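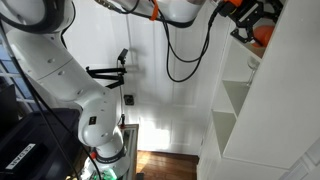 Diagonal shelving – what on earth do you keep in triangles?

Wirnstead Home Forum > Storage and Shelving

ebenezer_t
Evening all. After years of reading and hardly ever posting I finally have a question of my own. We've ended up with one of those tall white shelving units with the diagonal dividers down the side, so that instead of nice square cubbies you get a column of triangles. I love it. My wife loves it slightly less. It's meant for wine bottles, I suppose, but we get through perhaps a bottle a month and they never last long enough to need a home.

So at the moment there's a stemmed wine glass in the top triangle, standing up, and I have to say I think it looks lovely in there, with the white behind it and the slightly greeny-grey shade you get further in. The lower ones I haven't made my mind up about. Do people put glasses in these? All of them? Or is it asking for trouble? I'd also welcome any ideas for the remaining triangles that aren't wine, tea towels or (my wife's suggestion) taking the dividers out.
Ebenezer Tsikata

mossandmarmalade
Oh, I do like those! We had something similar in our last kitchen and I still miss it. Glasses will be fine in there provided you're using the triangles that have their flat side at the bottom. The ones that come to a point at the bottom are no use for anything with a foot, of course, though they're wonderful for rolled-up things – napkins, baking parchment, the good wrapping paper you're hiding from the children. I kept onions in one for a whole winter and it was the tidiest onions have ever been in this house.

Villads Ingvarsson
I'll be the one to disagree, I'm afraid, and I say it kindly. A stemmed glass on an open shelf low enough to be reached in passing is a glass you will be sweeping up. I fitted kitchens for 20 years and open glass storage was the thing people were keenest on at the drawing stage and rang me about afterwards. The trouble with a triangle is getting your hand in and out of it. You lift the glass straight up as you would in a cupboard, and the rim meets the slope. It only needs a small knock. Put your tumblers in there by all means and leave the stems behind a door.

mossandmarmalade
But Villads, you'd slide it out towards you, surely? Nobody lifts first in a cubby. I never broke one.

Villads Ingvarsson
You never broke one because you were thinking about it. Your guests aren't thinking about it. I do take the point about sliding, and if the shelf is smooth and the foot of the glass sits properly flat then it's better than I've made it sound. I still wouldn't do it with anything I was fond of.

pinchofnutmeg
Can I ask the dull question, Ebenezer – is it fixed to the wall? We had a tall white unit of much the same sort (ours was a Tralley, bought second-hand from a lady two streets away who threw in a very nice lamp) and it was perfectly steady until the toddler found it. Two brackets at the top, ten minutes' work, and I slept a great deal better. It's well worth doing before you start arranging anything breakable.

ebenezer_t
Thank you all, this is exactly the sort of thing I was after. Nutmeg, brackets are on the list for the weekend, and I'll hold myself to it now I've said so in public. Villads, I went and tried it after reading your post, lifting the glass the way I'd normally do it, and yes, clink. No harm done, but I did go a bit cold. Sliding it forward first is fine, and I've been practising like a waiter.

They aren't precious glasses, I should say. The good ones came from my aunt and live in a box in the loft, where they're admired by no one.

oldharbourjan
Get them down from the loft! I feel quite strongly about this. My mother had a set of sherry glasses she was saving, and when we came to clear the house they were still in the tissue. Use the things. If one breaks, it breaks, and you'll have had some pleasure out of it first.

As for the cubbies, I'd put one glass in each and leave it at that. Two together in a triangle will lean on each other sooner or later, and it starts to look like the back room of a charity shop.

Villads Ingvarsson
Jan, we shall have to agree to differ about the aunt's glasses, though I'm with you completely on one to a cubby.

Something else, if you'll put up with me. Dust. An open glass wants rinsing before you use it unless it's in and out every day, and near a hob you'll get a greasy film on it as well. People turn them upside down to get round this, and then the rim takes the weight and the air inside goes stale. Standing up and rinsed before use is how I'd have it.

Elier
Newish here, hello! I've got a narrow set of triangles at the end of my kitchen units and I did them all differently because I couldn't decide. Garlic in one, a small plant that is hanging on, candles, a rolled apron, and the cat's brush, which I'm told lowers the tone. I measured nothing and regretted it, so do measure your tallest glass first. My big ones went in at a tilt and came straight back out.

One thing that helped was a thin felt pad cut to shape for the bottom. I made a template from a cereal packet. It deadens the noise beautifully and the glass doesn't skate about.

pinchofnutmeg
Felt in a kitchen, though? Mine would be full of crumbs by teatime. I'd use that ribbed rubbery liner you can run under the tap.

Elier
That's fair, I do have to take mine out and shake it over the sink. The cat also likes it.

mossandmarmalade
There's a long old thread here, something like Shelf Liners 101, started by Matić, which had around 4000 views last time I looked. It's mostly people arguing about cork, but the photos are good.

ebenezer_t
Found it, and there went my evening. I've come down on the side of the rubbery liner, cut with a cereal packet as per Elier. One glass stays in the top, the aunt's set is coming down from the loft so we can at least look at it, and I've been told the next triangle is for garlic. The dividers are staying in. I'll report back once the brackets are up.

Villads Ingvarsson
Check what sort of wall you've got before you buy the fixings, and give us a shout if it's plasterboard.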